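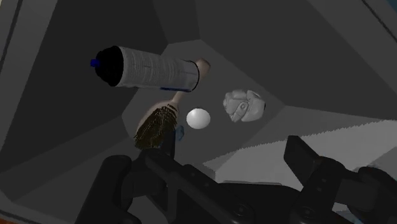 Search entries
Go

2026-02-12

Third week on the mixed-goods cell. Shift started with 151 totes in the queue left over from nights, all of them flagged "manual", and by first break I had cleared the lot by hand. The cell did its own work alongside and did not stop.

Notes on the changeover, while I still remember how the old job went.

Before Karnum put the cell in, returns sorting at Prallodetti was four benches and a belt. A tote came down, you tipped it out, picked up each item, scanned it and put it in the right chute. Target was 200 items an hour and most of us were a little over. The work was dull but it was yours from start to finish. You knew what had gone through your hands.

Now there are two benches. The other two positions have become one desk with two monitors, and I am on the desk three days out of five. The job there is to watch the queue of grasps the planner is not sure of, look at the simulated bin, and either accept the proposed grip, move it or reject the item to manual. There is a timer. If you do not answer, the item goes to manual anyway.

The simulator is built by Hamdy, the integrator, and I had expected to dislike it. I don't. It is plain grey walls and a gripper and whatever objects they have loaded, and you can try a grip over and over without anything falling on the floor. The set I was given for training this morning had a spray can on its side, a round hairbrush with a wooden handle, a small white ball and a crumpled grey thing that I logged as paper and Hugo logged as a rock. The label on the can is too small to read at that size, so the scan face has to be taken on trust. There was also something blue low down behind the bristles. I could see a sliver of it and no more, and I marked it "unknown, occluded". The correct procedure is to take the thing on top first and look again.

The hairbrush is the interesting one. The bristle end was nearly against the left finger. A person would take it by the handle without thinking. The planner likes the head, presumably on account of the width, and bristles give under pressure, so the force reading comes back low and it squeezes harder. I moved the grip point to the handle in four trials. The can lies across the brush from this angle, so the can has to go first. I wrote that up as a sequence rule and sent it in. Whether anyone reads sequence rules is a separate matter.

Hugo Montoya came over at eleven to go through the figures. The real cell did 531 items on the night shift before it began to send things to manual in any quantity. He thinks the cause is the new supplier stock, mostly soft bags. I think it is the lighting over station two, which was moved in the refit. We agreed to log both and change one at a time.

Pay came up again at lunch. The desk is graded the same as the bench. The argument from above is that it is lighter work, and physically it is – my shoulder has not hurt since January. But on the bench a mistake was one item in the wrong chute. On the desk a bad grip point gets saved, and the cell will repeat it all night. I asked for that to be put in the job description. The answer was that the description is being reviewed along with the others.

Two of the bench people have gone over to Purari, by choice as far as I know. Those who are left get only what the cell rejects: torn packets, leaking bottles, things with straps. The easy items used to give you a rest between the awkward ones. Now every item is an awkward one. The hourly target came down to allow for it, but in my view it did not come down enough. I said so to Hugo and he wrote it in his book.

Afternoon: 11 grasps rejected, the rest accepted or moved. Eyes tired by three. Asked for the left monitor to be lowered.

Tomorrow on the bench. Take the thicker gloves.

Recent entries
Station two lighting, before and after
First day on the desk
Gloves again
Chute labels, revised list
Night shift handover notes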